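16 November 2025, Flirnwood workshop sim

Big step today! The arm finally holds its hover pose over the blue box without drifting. I had the base offset wrong since August (pedestal tilt left out of the transform, my own fault) and once I put it in, everything downstream got simpler. Ran 483 planning attempts in one go while I ate lunch, and only 2 came back with no path. I'm thrilled with that.

Ghizlane Bouzid wrote the new approach script and it's lovely to read. You give it a target and a clearance and off it goes. I renamed the config to `ilau_bench` so it stops colliding with the old Peltonen one, so please pull before you run anything.

Still to do:

- bottle caps: try a straight-down grasp on the white one first
- collision mesh for the tray rim, mine is just a flat slab
- slow the wrist down near the elbow fold, it whips round there
- log joint torques (Tradus plugin? haven't looked)

If the caps go well I want to start on the real bench, cables and all!
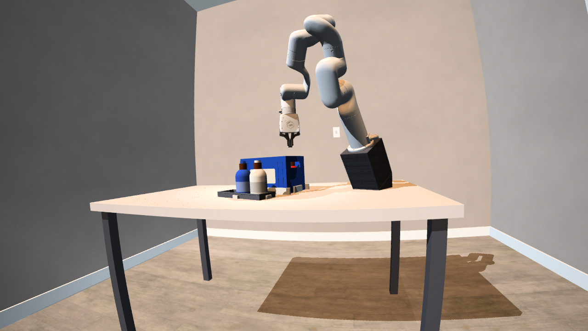

*Sim, hover pose over the blue box, bottles on the tray in front*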